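「器の居場所」展、カカムの元洋品店で開催中 小さなスタンドと鉢の話をしてきました

12月に入って、カカム(Cakham)の商店街もすっかり冬の顔になりました。駅前の通りを抜けて、パン屋さんの角を曲がったところにある元洋品店、覚えている方もいるかもしれません。しばらくシャッターが下りたままだったあの建物で、いま「器の居場所」という小さな展示が開かれています。会期は22日まで。入場は無料です。先に書いておかないと、私はたいてい書き忘れるので!

主催はイルニクス(Irnix)という、台所まわりの道具を考えているグループです。グループといっても会社のような堅いものとはちがって、家具を作る人、焼き物をやる人、料理教室の先生なんかがゆるく集まっている感じ。中心になっているのはカタリナ・ラマリョさん(Catarina Ramalho)で、ポルトガルからこの町に越してきて7年になるそうです。日本語がとてもお上手で、しかも早口。メモが追いつかなくて、途中から書くのをあきらめて聞くほうに回ってしまいました。

展示のテーマは、使っていない時間の器です。ごはんを食べているときの器は、まあ、だれでも見ますよね。でも洗い終わって、次に使うまでのあいだ、器はどこにいるのか。食器棚の奥なのか、水切りかごなのか、テーブルの上に出しっぱなしなのか。うちは完全に出しっぱなし派なので、入口の説明文を読んだだけで少し耳が痛かったです。

会場は元の洋品店の造りをほとんどそのまま使っています。試着室だったところにはカーテンがまだかかっていて、めくると中に小さな棚があり、湯のみが並んでいました。レジ台だった場所は受付になっていて、来場者の感想ノートが置いてあります。私が行ったのは午後2時すぎで、買い物帰りらしい親子連れと、なぜか全員おそろいの帽子をかぶった合唱サークルのみなさんと一緒になりました。合唱のみなさんはこのあと練習だったそうで、奥のほうで軽く発声をしていて、洋品店の壁が思いのほかよく響くことがわかりました。

さて、並んでいるもの。今回の展示には25組の「器と、その置き場所」が出ています。組というのは、鉢なら鉢と、それを置くための台やトレイや棚を一緒に見せるという意味です。鍋と鍋敷き、というわかりやすいものもあれば、急須と、急須の形にくぼんだ木の枕のような台、というものもありました。この急須の枕、とても気に入ってしまって、しばらく前を離れられませんでした。持ち上げてみてもいいですよと言われて持ってみると、見た目よりずっと重い。裏に布が貼ってあって、テーブルを傷つけないようになっています。値段を聞いたら売り物ではないとのことで、残念なような、財布が助かったような。

嬉しかったのは、触っていいものが多いことです。展示というとロープの向こうから眺めるものが多いですが、ここでは、作者が「だめ」の札を立てていないものは手に取れます。札が立っていたのは、入口近くにあった大皿と、窓ぎわの薄い杯くらいでした。とはいえ焼き物ですから、お子さんと一緒の方は手をつないであげてください。

毎日、午後には「置いてみる時間」という参加型のコーナーもあります。テーブルに器や道具を出して、自分ならどう置くかをやってみるだけの、ごく素朴な集まりです。どこに置いても正解、と言われると、かえって迷うんですよね。私は鉢を真ん中に置いて、スプーンを右に置いて、そこで止まってしまいました。となりの小学生の女の子は迷いなく鉢を端に寄せて、空いた真ん中に自分の手袋を置いていました。「ここは宿題するところだから」だそうです。生活がちゃんと入っている!

カタリナさんによると、人の置き方には暮らしている部屋の広さが出るのだとか。広い台所の人はものを離して置き、狭い台所の人はついつい重ねたり、ぶら下げたりする。「私はリスボンの小さな部屋で育ったから、なんでもぶら下げたい。フライパンも、にんにくも、鍵も」と笑っていました。私の家も狭いので、帰ったら鍵をぶら下げる場所を作ろうと心に決めました(まだ作っていません)。

ぶら下げるといえば、会場で私がいちばん長く話し込んだのも、スタンドつきの台の話でした。鉢を置く平らな台の端から柱が立っていて、そこから短い枝が出ている。小物をひっかけておける形です。台所用品の売り場でマグカップ用のツリーはよく見かけますが、鉢と小物がひとつの台の上で一緒に暮らしているのは、ちょっと面白いと思いませんか。カタリナさんは、これを食卓に出したままにできる「一人ぶんの家」と呼んでいました。食べ終わって洗ったら、また同じ家に帰ってくる。朝、寝ぼけていても、そこに手を伸ばせばいい。たしかに私も、朝は引き出しを三つくらい開けないとスプーンが見つからない人間なので、切実に欲しい仕組みです。

家具のほうを受け持っているのは、隣町の工房ソモギー(Somogyi)です。会場のテーブルや棚はほとんどここが手がけたもので、角がきつくないものが多く、通路がせまいところでも腰をぶつけずにすみました。じつは初日の前の晩、搬入のときに棚が一つ入口を通らず、扉を外して入れたそうです。外した扉はその夜のうちに戻したものの、少し建てつけが変わったようで、いまは閉めるときに軽く持ち上げるのがコツ。受付の方が来る人来る人に実演していて、これも展示の一部かと思いました。 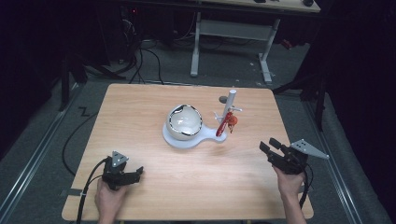

色の話も聞いてきました。白い器というのは、合わせるものを選ばないようで、じつは縁の表情ひとつでずいぶん変わるのだそうです。縁が黒っぽいだけで、中に入れたものがくっきり見える。しかも線がきっちりそろっていないほうが、手で作った感じが出て、毎日見ても飽きにくい、というのがカタリナさんの持論です。そこへ赤やオレンジのような元気な色の小物がひとつ入ると、食卓の目印になる。派手な色の道具を買ってしまってから「浮くなあ」と引き出しにしまい込んだ経験、私は何度もあるのですが、白いものの近くに出しておけばよかったのかもしれません。

それから木の色。明るい木のテーブルに白い器を置くと、天気のいい日は天板の照り返しもあって、器の中まで明るく感じます。うちのテーブルは祖母から譲られたこげ茶のもので、これはこれで好きなのですが、次に模様替えをするときは、明るい色の布でも敷いてみようかな。合唱サークルのお一人は「うちは全部黒よ、汚れが目立たないから」ときっぱりおっしゃっていて、それもまた立派な考え方でした。

お茶のコーナーもあります。通りの向かいの喫茶エスターコム(Estercombe)が、展示の期間だけ出張で入っていて、ほうじ茶と、しょうがの焼き菓子が楽しめます。焼き菓子はかなりしっかりしょうがが効いていて、甘いものが得意でない方にもおすすめ。私は二つ食べました。使われている器も出展者の作ったもので、気に入ったら誰の作かを受付で教えてもらえます。ただし販売のあるものとないものがあるので、そこは先に確かめてくださいね。私のように急須の枕の前で悲しい顔をすることになります。

感想ノートも少し読ませてもらいました。「祖父の茶わんの置き場所を考えたくなった」「食器棚を開けたら全部同じ向きに直したくなった」「お菓子がからい」など、いろいろ。中には、自分の家の食卓を上から見た図を丁寧に描いて帰った方もいて、しょうゆさしの位置に矢印つきで「ここは譲れない」と書いてありました。わかります。しょうゆさしは譲れません。

これまでの来場者は200人を超えたところで、平日の昼間がいちばん空いているそうです。夕方は仕事帰りの人で少し混みますが、窓の外が暗くなってからの店内もなかなかよく、昔の洋品店の灯りがそのまま残っているので、器の影がきれいに出ます。暖房は入っているものの、入口近くはけっこう冷えるので、上着は脱がずに回るのがよさそうです。

最終日には出展者が集まって、来場者と一緒に片づけをする時間も予定されています。片づけまで見せてしまうのがこの展示らしいところで、器をどう包み、どの順番で箱に入れるか、コツも教えてくれるとのこと。年末の大掃除の前にちょうどいい勉強になりそうです。新聞紙の余っている方は、持っていくと喜ばれるみたいですよ。

会場に専用の駐車場はありません。自転車は建物の横に停められます。洋品店時代の看板がまだ残っていて、展示の案内は扉の小さな貼り紙だけなので、通りすぎないように気をつけてください。私は一度通りすぎて、パン屋さんで道を聞いて、ついでにくるみパンを買いました。

来年の春には、カカムの別の空き店舗で続きをやりたいという話も出ているそうです。次は「お弁当箱の居場所」になるかもしれないし、ならないかもしれない、とカタリナさん。場所はまだ探しているところで、心当たりのある方は会場の受付までどうぞ。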